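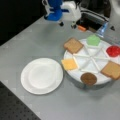
**Speaker notes: The School Lunch Period in Hudmont**
Regional session on student meals, 26 June 2026
Allow 30 minutes, with questions held to the end.

## Slide 1: Opening

Good morning, and thank you for the invitation to speak. I am here on behalf of the Hudmont school district, which operates the elementary and middle schools in Hudmont and shares a central kitchen with the neighboring town of Moltholm.

My subject is the length of the lunch period. Menus, prices and staffing will come up, but only where they bear on the time a student has to sit down and eat.

*(Pause. Ask how many in the room set the bell schedule for their own building. Expect few hands.)*

## Slide 2: What the schedule says and what students receive

The printed schedule at Hudmont Elementary gave every grade a lunch period of 30 minutes. When the district reviewed the period last fall, staff recorded the time at which students left the classroom, joined the line, took a seat and were called to clear their places.

The last students in line were often seated well after the midpoint of the period. Students who brought lunch from home sat down almost at once. Two children in the same class, with the same period on paper, could have very different meals.

The district had been reporting the scheduled figure to families for years. The figure was correct as a statement about the bell. It did not tell a parent how long a child had to eat.

## Slide 3: How the review was carried out

The review covered 678 students in the two towns. Observers worked from the dining room wall and did not speak with students during the meal. Each school was visited on ordinary days only; field trips, early dismissals and holiday meals were left out.

A written survey was sent home in September. We received 256 completed forms. The comments were more useful than the ratings. Families wrote about children who came home hungry, and several mentioned fruit returned in the lunch bag, whole, day after day.

*(If asked about the survey: forms were anonymous and cannot be matched to the observation records. Do not offer to release individual comments.)*

## Slide 4: Where the time goes

Walk through the chart from left to right.

- Travel from the classroom. The upper grades at Moltholm come from the far end of the building and lose time before they reach the line.
- Handwashing. Only 2 sinks are available outside the Moltholm dining room.
- The line itself. The delay was longest at the point where students chose among several items and staff repeated the choices aloud.
- Payment. Entering an account number was slow for the youngest grades.
- Dismissal. Tables were called early so that the room could be wiped down for the next group.

Please note that dismissal is on this list. In our early discussions, it was treated as a cleaning matter and had no place in the conversation about meals.

## Slide 5: Changes made

The district made its changes one school at a time, beginning with Hudmont Elementary.

The daily menu is now read in the classroom before lunch, and students make their choice there. A class list goes to the kitchen by midmorning. For the youngest grades, the teacher's list also serves as the payment record, and no number is entered at the register.

Classes now arrive in staggered order, a few minutes apart. This required moving one recess and one music section. The music change was not popular, and the schedule was revised a second time before it was settled.

Cleaning between groups was reassigned. Tables are wiped as they empty, and no table is called before the final bell.

At Moltholm, handwashing was moved to the classroom wings. We considered adding sinks outside the dining room and received a price from Bakos, the firm that maintains our plumbing. The work was deferred to a later budget year.

## Slide 6: Recess before lunch

This topic draws the most questions, so keep it brief here.

Hudmont moved recess ahead of lunch for the lower grades. Teachers reported a calmer dining room. They also reported coats and boots in the aisles during winter, and a hook rail had to be added in the corridor. Moltholm kept recess after lunch because its playground is shared with the middle school. The district has no preference between the two arrangements and leaves the decision to each principal.

## Slide 7: Ordering software

The central kitchen uses a program called Zurna for its daily counts. The morning class lists are entered there by the school office. The district does not consider software necessary for this change. One of our schools ran on paper lists for nearly a full term and kept to the same schedule.

*(Do not discuss contract terms. Refer questions to the business office.)*

## Slide 8: Requests to the audience

Before the next regional session, we ask that each district time one lunch period in one building, from the classroom door to the last student seated. A clock and a sheet of paper are sufficient. Please record the menu that day as well, as soup and salad days differ.

Copies of our observation form are on the table by the door, with the office telephone number on the back.

*(Take questions. Repeat each one into the microphone. The room is needed by the transportation group immediately afterward.)*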